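February, Bendstead, 7:40 in the evening

Relabeling finished at last. Montoya now holds 3,544 demonstrations, all hand-held gripper, no teleop. The count was higher this morning. I dropped the episodes where the wrist camera clock and the width encoder disagreed by more than 12 ms at the moment of closure, because those are the ones that teach the policy to shut the fingers early. Torunn thinks the cutoff is too strict. She may be right for the large objects. For thin rods I don't want to loosen it.

Spent the afternoon on the thin rod subset again. The question is the same as last week: does the policy learn where along the shaft to take hold, or does it learn a pixel height and go there every time? With plain cylinders the two can't be told apart. A two-tone rod with a collar helps, because the seam gives a landmark that moves in the view when the approach height changes. If the grasp point follows the seam across approaches, the policy is using the object. If it stays put in the image, it is using the camera.
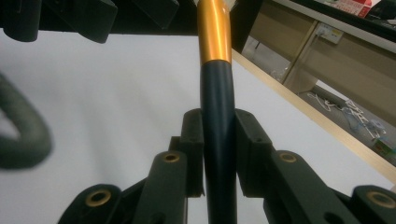
Scored closure height against seam position on the held-out set, 158 episodes. Correlation is decent for the demonstrations, as expected, and weak for the policy trained without crop jitter. With vertical crop jitter on, the policy gets most of the way to the human numbers. The remaining gap is nearly all in episodes where the rod leans. I had been treating lean as noise. It probably isn't, since a leaning rod shows its seam at a different height on the two sides and my script takes the midpoint of whatever the edge detector returns.

Second thing, centering. In the demonstrations people seldom bring the gripper in with the rod in the middle of the gap. They come in to one side and let the closing motion fix it. The Nilix baseline assumes symmetric clearance before closure and throws a penalty when it doesn't see it, so it keeps making small sideways corrections above the object and runs out the clock. Ours inherits the human habit and just closes. It is faster. It also pushes light objects sideways, and I have no good metric for that yet. Tried logging the offset between rod axis and gap midpoint in the last frame before the fingers start to move, normalized by gap width. Sign convention: positive means more clearance on the right.

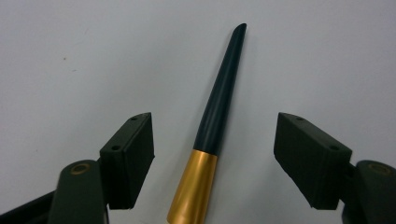 Tapered rod between the open finger pads, wider gap on the right.

Offsets for the demonstrations come out skewed positive. Torunn's episodes and mine both do it, and we are both right-handed, so that needs checking against someone who isn't before it goes in the write-up. Mirroring the frames in training would hide it, but the pads are not perfectly matched and mirrored footage would put the wrong wear pattern on each side. Left it alone for now.

Black pads against dark shafts remain a nuisance. The segmentation mask bleeds from the shaft into the pad as soon as they touch, and the width estimate jumps. Switched to encoder width only after contact. Should have done that in the first version.

Training run started at 6:15 on the Irkotness machine, batch size 48, crop jitter on, lean angle added as an auxiliary target. Loss on the auxiliary head dropped quickly and then sat there. Will let it go overnight before touching anything.

For tomorrow: rewrite the seam script to fit a line across the collar edge and report both ends. Rerun the held-out scoring with that. Ask Torunn for the calibration file from before she changed the finger screws, the one in the shared folder has the new values under the old name.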